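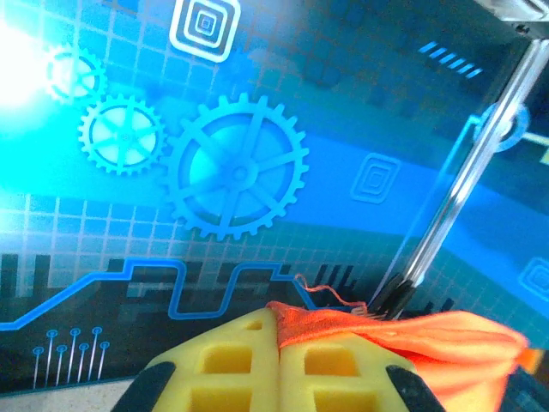
Progress report on the Cladmont evening clinic

Friday, January 20, 2023

Dear friends at the Stunetti Fund,

It is a pleasure to write to you again, and I hope you will forgive me if I go on a bit, as there is a good deal to tell. When your first payment reached us in November, we had a set of keys, a phone line and a part-time nurse. Since then the evening clinic has seen 178 patients, most of them people who cannot get away from work during the day and who had been putting off a visit for months or even years.

Visits so far

Blood pressure and diabetes checks make up the biggest share, as we expected. What we did not expect was the demand for wound care, which came mainly from the packing sheds out on the Meijer road. Our nurses have rearranged the second exam room to suit, and dressing changes now have their own hour on Tuesdays. We referred 54 patients on to the hospital in Bendska, and the outpatient desk there has been very kind about holding late slots for us.

Waiting times

I wish I had better news on this one. A new patient still waits 14 days for a first appointment, and that is longer than we promised you in our application. Part of it is the phone line, which is only answered in the afternoon, and part of it is that we lost two evenings to a broken boiler (now mended, and the landlord paid, bless him). We would like to move a little of the travel budget over to pay for morning phone cover, if you are agreeable. I have put the figures on a separate sheet.

Staff and supplies

We have a second nurse starting next month, and we are all so pleased about it! The vaccine refrigerator arrived and passed its inspection. We also ordered 200 flu shots, and the last box should be used up well before it expires.

Still to come

The patient survey is being translated and will go out with the spring reminder letters. I will send you the results with the next report, along with the audited accounts you asked for. Do come by any evening we are open, and stay for a cup of tea if you can.

With warm thanks from all of us,

The clinic coordinator, Cladmont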